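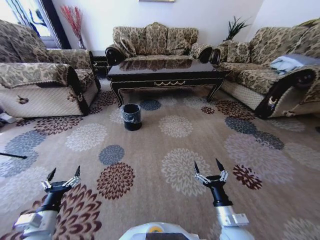 A patterned carpet with large floral medallions in a living room.

Bromwood to start curbside carpet pickup in August

Households in Bromwood will be able to have old carpets and large rugs collected from the curb beginning in August, the town's public works office said. The service will run for 12 months as a trial.

Residents now have to take carpets to the transfer station in Sutitley, which charges by weight and closes at 2 p.m. The office said many people have no vehicle large enough for the trip, and that rugs are often left beside dumpsters or along Greenwood Road.

Each household may put out two carpets per pickup. They must be rolled with the pile facing in, tied with string and no longer than six feet – longer pieces should be cut before they are put out. Padding has to be rolled separately. Carpets with glue or tack strips still attached will not be taken.

Pickups must be booked by phone or at the town office counter. The fee is $12 per visit, and the crew can make up to 40 stops a week.

Flerkonar, the hauling company that already handles yard waste in the town, will do the work. Wool and nylon carpets in fair condition will be sorted for recycling. The rest will go to the landfill, as it does now.

Renters can book without their landlord's permission. Businesses are not covered by the trial and will still need to use the Sutitley station.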